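Cosberg 70 litre storage bin: review

Home > Reviews > Storage

I bought two of these in May for the garage, to replace some old crates that had split along the corners. One holds garden tools and the other holds firewood. The sides are stiff and don't bow when the bin is nearly full. There is no lid, and Cosberg doesn't sell one separately, so dust gets in. The handles could be deeper. Mine have picked up plenty of scuffs but no cracks.

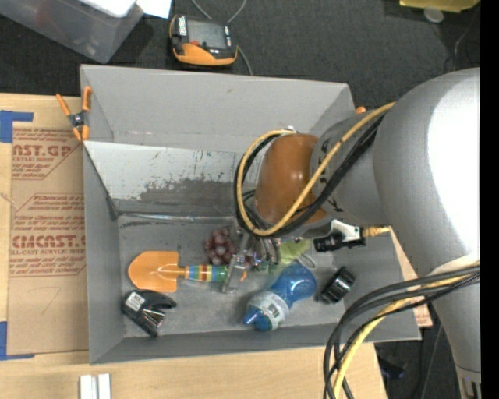
A large grey open-topped bin with a scuffed floor.

Good value if you can live without a lid. Four stars.

Eluned Hopkin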